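Re: [survey-tech] Height offsets at the Rasgate benchmarks

Gudrun Pfeiffer wrote:
> I have rerun the Olthorpe to Rasgate line and still get a step at
> mark 197. Levelling and GNSS agree everywhere else. Is anyone
> applying a different geoid model on the eastern half, or is the
> mark itself suspect? I would sooner not hold it fixed in the
> September adjustment.

Gudrun,

Same model on both halves. I checked the job headers before replying, and the grid file and interpolation method match.

I suspect the antenna height. The eastern sessions were booked as slant measurements to the bumper, but the import template assumes vertical to the reference point. The template was edited when we moved the Gondine files across and the default changed with it. If you open the raw log for 197 you will see the height type field is blank, so the software falls back to vertical without a warning.

Suggested order of work:

1. Set the height type by hand for every eastern session.
2. Reprocess the baselines, leaving the elevation mask as it is.
3. Run a minimally constrained adjustment holding Olthorpe only.
4. Compare the residual at 197 against the levelled value.

If the step survives all that, float the mark and we will relevel from the Chaudhry end. The two marks there are in bedrock and I have no doubts about either. Mark 197 is in the kerb beside the culvert, and the council has resealed that road at least once.

One other point. The staff calibration sheet on the shared drive is the old one. The scale correction on it has the wrong sign, which matters on the climb out of Rasgate but is negligible on the flat. Please use the corrected sheet in the job folder.

Station coordinates to 3000 are in the new numbering. Anything above that has yet to be converted.

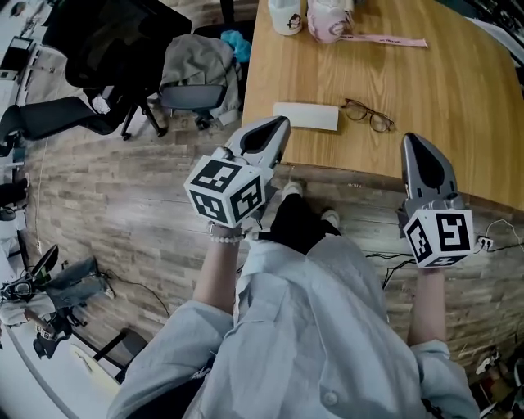 Geodetic Survey Team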